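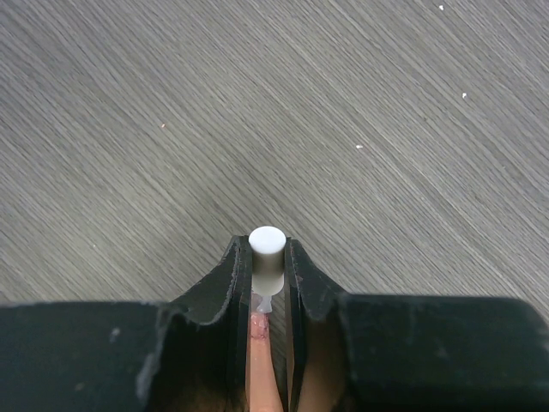

Crumbs, again

A word on the tables at Clitine. We bought them for the grey wood-grain top, which the catalogue promised would hide a multitude of sins. It does hide coffee rings, and it makes a decent job of biro. What it will not hide is a crumb, and it is especially unforgiving of the small white sort that turns up after anyone has been trimming plastic or eating a meringue.

Small parts are the other matter. The little white pegs from the Ojeda shelving kits came in bags of 24, and we started the spring with 125 in the tub. At the last tidy there were 65. Some of those are presumably holding up shelves. The rest have gone wherever the Allen keys go, and if you have one in a coat pocket we would be glad of it back, no questions asked.

So, from Thursday:

Wipe the table when you finish, including the bit under your elbows. The cloths are on the hook by the sink, where they have hung largely undisturbed since June.

Pegs go back in the tub with the lid on. Stand them upright on the table while you work if you like, but they roll, and the floor is also grey.

Please don't take the tub home. We have 12 lids already and only the one tub.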